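What Happens to a Town When the Video Store Closes
Final report, Local History Project, spring term

When I picked this topic I thought I'd be writing about movies, and I ended up writing mostly about walking. Brundbridge had a rental store on its main street, a place called Moura Video, and almost everyone I talked to for this project told me how they got there before they told me what they rented. They walked down the hill after supper, or they biked over from Clevard with a backpack, and one lady remembered pushing a stroller through slush in January because the baby would only sleep if the wheels were moving.

My main source was the store's own membership ledger, which the Borkavwood library keeps in its local room. It lists 1,438 members at its fullest, and the librarians were kind enough to let me sit with it for several afternoons. I copied down the street for each member (no names, that was our agreement) and marked them on a big paper map. More than 105 of them lived in Clevard, on the far side of the river, which surprised me, as I had always been told that people over there did their shopping elsewhere.

I also did 16 interviews, most of them in kitchens, and I have to say I was fed very well. I asked everybody the same questions to begin with, and then I let them wander – which is probably why my notes are such a mess. People talked about the rental fee, the late fee, the popcorn machine that smelled better than it tasted, and the bulletin board by the door where you could find a used couch or a piano teacher. Two families found their apartments on that board.

The last years of the store are harder to write about, as the ledger gets thin and the handwriting changes. By then the tapes had been sold off and the shelves were all discs. Some people had started buying their own copies and lending them to neighbors, and a few of the people I interviewed still do. 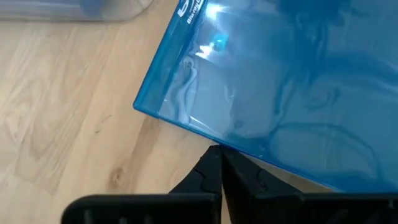
One former member from Clevard told me that the lending is all right but she misses having to choose with other people standing there, and that she met half her street in the comedy aisle. I wrote that down word for word in my notebook and put a star next to it.

If I had another term I would follow the bulletin board, and find out where those cards went after the store closed. The hardware store has a small one with space for 15 cards, and it was full when I checked.

Contact: Local History Project, Borkavwood | Copyright the author | Back to top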